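What to ask / look at on a robot demo visit?

Posted by Kenza Berrada
3 January 2022

Hi all. Going to the Esorbridge open day later in January with my son (8) and my dad, who ran packing lines for years and thinks all of this is a toy show. They have a two-arm sorting demo and you get a slot in front of it, then a short talk. Slots are short. What should I be looking at? And is it worth asking questions or do they just read off a sheet. I know nothing about robots so plain words please. Also can kids get close enough to see?

Olga Sotomayor

Went last year with my class. Fine for kids. There's a step to stand on but take it early, the tall people do not move. Bring a snack, the cafe at Wirnunby closes before the last slot and the vending machine ate my money. Parking is the field behind Friesen, wear boots.

Bit-na Cheon

Been twice, typing this on a break so sorry for the mess.

Yes ask questions. The people at the bench know their stuff, the talk is the part that gets read off a sheet. Skip the talk if you have to pick.

Things I'd watch:

- does it pick up from a pile as well as from a clear spot. Piles are much harder
- what happens on a drop. Does it go back for the piece, or does someone reset it
- are both arms doing something, or is one waiting. Ask how they keep from hitting each other, your dad will like that answer
- is anyone steering. Some demos are a person driving the arms from another table and some are running alone, and you can't allways tell by looking. Just ask, they don't mind
- ask how many tries went into it. I got told 1003 practice runs for one task, and it still fumbled in front of us

Dont worry about speed. It's slow. Your dad will say he could do it faster and he's right. Better thing for him to ask is how long it takes to switch to a new part.

For your son, get him to guess which piece is next. Kept my nephew busy the whole slot.

My two from the sorting bench, so you know what you're going for:
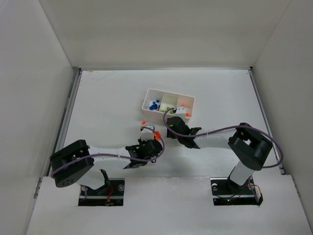
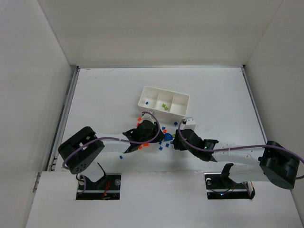
Sorting bench, two arms and the three-part tray, small colored pieces still out on the table both times.

Laurier Pelletier

Agree with most of that. Would add, check if you need to book. Last time it was 100 places for the sorting demo and the Kemisar one next door was walk in. Email them, the web form never answered me. And the slots run late so don't plan anything tight after.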